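Movie Night at Home: What Works in Our House

Posted Jun 30, 2023

We used to be a movie theater family. Then the Trasatgate closed its two small screens and the next closest place was a forty-minute drive on the county road, and I got tired of coming home at midnight with a sleeping kid over my shoulder. So we started doing big movies at home, the night they come out to rent, with the lights off and everything. I've been at it long enough to have made most of the mistakes. A few readers asked me to put my tricks in one place, so I'm dumping them all on this page in no special order.

Popcorn first, of course

Use a heavy pot with a lid and more oil than you think is decent. I do three tablespoons of oil to half a cup of kernels. Put three kernels in while the oil heats, and when they pop, take the pot off the burner, add the rest, cover it and wait thirty seconds before it goes back on. More of them pop that way and you don't get the burnt ones. Crack the lid a little toward the end so the steam can get out, otherwise you'll have that squeaky Styrofoam texture.

Salt: grind it. Regular table salt slides right off and collects in the bottom of the bowl. I run kosher salt through an old coffee grinder until it's powder and keep it in a jar labeled POPCORN, in capitals, after somebody put it in pancake batter.

Butter goes on in stages. Half the popcorn, some butter, toss, the other half, the rest of the butter. If you use straight melted butter it'll shrivel the popcorn, so simmer it for a few minutes first until the foam dies down and pour off the clear part. My kids can't tell the difference, but I can.

And please, store your kernels in a jar with a tight lid! They need a bit of moisture inside to pop. If yours have gone stale, put a teaspoon of water in the jar, shake it, and leave it a few days, shaking it whenever you walk past. I rescued a whole bag of Garkach yellow like this last October.

Greasy fingers and the remote

I keep a damp washcloth in a zip bag on the arm of the couch. It beats paper napkins by a mile and I wash it with the towels. For the remote itself, take the batteries out, wipe it with a barely damp cloth and a little rubbing alcohol, and go around the buttons with a wooden toothpick. Do it before the movie, while the popcorn is going, and you'll have it back in shape by the opening credits.

If butter does land on the couch, don't rub. Scrape off what you can, bury the spot in cornstarch, and go back to the movie. Vacuum it in the morning. If there's still a shadow, one drop of dish soap in a cup of warm water, dabbed on with a white cloth, then plain water on a clean part of the cloth. Check the tag on the cushion first, because some fabrics hate water and will give you a ring that's worse than the butter was.

Cleaning the screen

No glass cleaner. No paper towels. I ruined the coating on our first flat TV with the blue stuff and I had to look at that smeary patch through a whole winter of musicals. Turn the set off and let it cool, then use a dry microfiber cloth, straight down in long strokes. For nose prints (we have a dog who gets involved), dampen the cloth with distilled water and never spray the screen itself. Wash those cloths without fabric softener or they'll leave streaks.

Projectors are fussier. Ours is a secondhand Polat and the only thing it asks is a clean filter. I pull it out every couple of months, tap it outside, and go over it lightly with the brush end of the vacuum. When the fan starts sounding like a hair dryer, I know I've left it too long. The lens gets a puff from one of those rubber blower bulbs, and that's it. Don't use your shirt.

Hanging a sheet for a screen

You can spend real money on a screen, or you can use a white blackout curtain lining, sold by the yard at the fabric store. I paid 17 dollars for enough to cover the wall behind our dining table. A bedsheet is okay in a pinch, but light goes straight through it and the picture looks washed out. Iron whatever you use. I skipped it once and the leading lady had a crease down her face for two hours.

Sew a pocket along the top and one along the bottom (iron-on hem tape is fine if you don't sew) and slide a dowel through each. The bottom dowel keeps it from rippling when someone opens the fridge. I hang mine on 4 cup hooks and roll it up on the top dowel when we're done. It lives behind the coat rack.

Sound

If you're always turning it up for the talking and then diving for the remote when something blows up, look in the sound menu for "night mode" or "dialogue" and turn it on. Free fix! Then check what's behind the set. A speaker shoved back in a shelf sounds like it's in a closet, so pull it forward until the front is even with the edge. A folded dish towel or a bit of rubber shelf liner under it will stop the buzzing. And a bare floor makes everything echo, so throw down a rug, or all the blankets and the children.
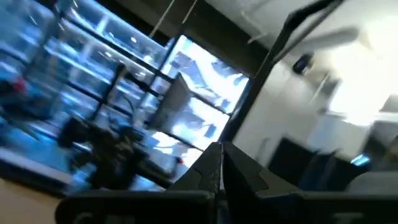

Daylight is the real enemy of a matinee, much more than a cheap projector is. We had a rainy-day double feature at my sister's place in Wondale and couldn't make out a thing in the night scenes until we moved everything around. Her windows are ordinary ones, so two quilts and some clothespins did the job, but if you've got a big glass wall like the one in the photo, all those rectangular panes in their dark metal bars, quilts aren't going to cut it. You'd want curtains on a ceiling track, or you can cover it pane by pane with black foam board. Cut each piece a hair bigger than the glass so it wedges in by itself, and write on the back where it goes. Whatever you've got, put the screen on a wall where the daylight won't fall straight on it. Cool bluish light like that will also make faces look a little seasick on a white sheet, and switching the projector's color setting to "warm" helps more than you'd expect.

For regular windows, the gap at the sides of the curtain is where most of it sneaks in. I put a cup hook in the wall at each side and pull the curtain edge back around to it -- you need a little ring sewn on the curtain, or a safety pin if you're me. Rolled towel along the bottom. Painter's tape over the little green light on the router.

Seats and snacks for a crowd

Couch cushions on the floor slide. Put shelf liner under them. Little kids in front, tall people in back, and whoever has seen it already goes nearest the kitchen and gets the refills.

I hand out snacks in muffin tins, one tin each, with popcorn in two cups and whatever else in the rest. It stops the fighting and a tin is hard to tip over in the dark. Drinks go in jars with lids and straws, even for grown-ups. Especially for grown-ups, in my family.

One more for the long ones. Anything over two and a half hours gets an intermission at our house, and I look up a good spot ahead of time so we're not stopping in the middle of a song. I put the cookies in right before the movie break, and they come out while everybody's in line for the bathroom. Slice-and-bake dough from the freezer is fine, just give it an extra two minutes in the oven.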